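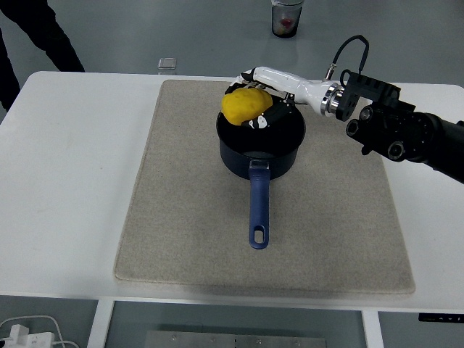
One reader wrote under the last version of this list that a saucepan used for modeling dough should never go back on the stove for food, and wanted to know why I hadn't put that at the very top in capital letters. Fair point! I've moved it up to item 1, though I'm skipping the capitals.

Craft table checklist: pan, dough and mat
Ostell craft room, winter version (updated December)

I go through this before every open session, usually while the coffee is brewing. It takes me 10 minutes if I don't stop to chat. The first version was half a page and lived on the back of a supply order, and it has grown a bit every time somebody left me a good comment (or a cranky one, those count too). Mark each line OK, FIX or OUT. OUT means the thing leaves the room the same day. No "I'll look at it later" pile, please, I've had one of those and it ate a shelf.

PART A – THE SAUCEPAN

1. Craft pan only, never for food.
Comment: Once a pan has been used for homemade dough with food coloring, salt, glycerin and whatever else was in the recipe, it stays a craft pan. Same if it has held store-bought modeling clay. I keep ours on the lower shelf, away from the kitchenette, with a strip of tape on the underside. If the tape has come off, it's a FIX and takes a second.

2. Handle tight.
Comment: Hold the pan body with one hand and try to wiggle the handle with the other. Any play at all and I mark it FIX. Long handles like the blue one on ours put a lot of strain on the little bracket where they meet the pot, so look at that spot properly, in decent light. Run a fingertip over it too – I've found a sharp burr that way that I couldn't see for the life of me.

3. Handle surface sound.
Comment: No cracks, no melted patches, nothing sticky. Check the edges of the hanging hole at the end. That's where a crack likes to start, and old dough gets packed in there and dries like cement. A cotton swab and warm water gets it out.

4. Inside of the pan.
Comment: Our pans are dark inside, so scratches hide from you. Tilt it under the lamp and look across the bottom. Flaking means OUT, no discussion. I used to be softer on this and let a flaking pan stay as a "holding bowl," and then I spent an evening picking black specks out of a batch of pale dough. Never again.

5. Rim smooth all the way around.
Comment: People reach over the rim to drop dough in or lift it out, over and over, all session long. A ding you'd ignore at home is going to catch somebody's knuckle. Go around once with a dry cloth; if the cloth snags, it's a FIX.

6. Pan at room temperature before it goes on the table.
Comment: Touch the outside with the back of your hand, down low as well as near the rim. If we've cooked a batch, the pan waits on the stone trivet in the kitchenette. The mat is no substitute for a trivet. I will keep saying this until I retire.

PART B – THE DOUGH

7. Label and date on the tub.
Comment: Homemade batches get the recipe name and the month. My usual one takes 480 grams of flour and 700 milliliters of water and makes plenty for a full table. If there's no label, I toss it, even if it looks perfectly happy.

8. Sniff, then squeeze.
Comment: Sour smell is OUT. Fuzzy spots are OUT. A dry crust on an otherwise nice lump is only a FIX: knead in a few drops of water and put it back in the tub. Bright colors show crumbs and hair right away, and that's one reason I'm so fond of yellow for the demo lump. You can tell from across the table if it needs replacing.

9. Ingredients card out where people can read it.
Comment: This one came from a comment about wheat allergies, and I'm grateful for it. The card now stands on the table before the first lump comes out. If we're using a bought clay, the packaging stays in the room until everybody has gone home. For small kids I also say out loud that it isn't food, in a cheerful voice, several times.

10. Lumps big enough for the youngest person at the table.
Comment: Tiny balls and toddlers don't mix. When we have little ones in, I hand the dough out in one good lump each and put the bead cutters away in the drawer.
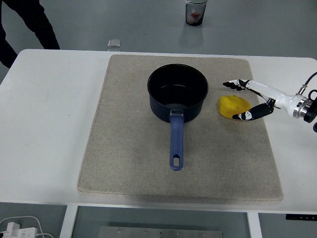
PART C – THE MAT AND THE TABLE

11. Mat flat, no curled corners.
Comment: I love the big felt mats. They're quiet, and a pan doesn't skate around on them the way it can on a bare white tabletop. But a thick mat has a raised edge, and a cup set down half on and half off is going to go over. Press along the front edge with your palm. If a corner won't lie down, roll it the other way overnight.

12. Bare table left around the mat.
Comment: I want somewhere to put a water cup that isn't the mat. If the mat is shoved right up against one side, shift it over.

13. Handle position.
Comment: I got more comments on this than on anything else! On a stove the handle turns in, away from where people walk, and there's no arguing with that. On the craft table with a cold pan, I'm fine with the handle pointing toward the person working as long as the whole thing stays on the mat. Poking out past the table edge is a FIX, even for a minute. Sleeves catch on it.

14. Felt free of crumbs and pressed-in dough.
Comment: Let stray bits dry, then brush them off with a stiff brush. Don't rub at them with a wet cloth. I did, once, and made a lovely greasy halo.

15. Table steady.
Comment: Lean on each corner. A folded card under a leg counts as FIX, so write it down and get the foot adjusted properly.

PART D – PACKING UP

16. Dough out of the pan.
Comment: Don't store it in there, lid or no lid. The salt is hard on metal, and it's much harder to scrape out the next morning.

17. Pan washed, dried and hung up by its handle.
Comment: Dry the bracket too. Water sits in there. Check the hook while you're at it.

18. Mat brushed and rolled, with nothing rolled up inside it.
Comment: I found a butter knife in one last winter. Give it a shake first.

19. Sheet signed and put in the binder, FIX items copied onto the board by the sink.

Still open: I haven't decided whether the kitchenette trivet needs its own line. If you have an opinion, leave it in the comments and I'll work it into the spring version.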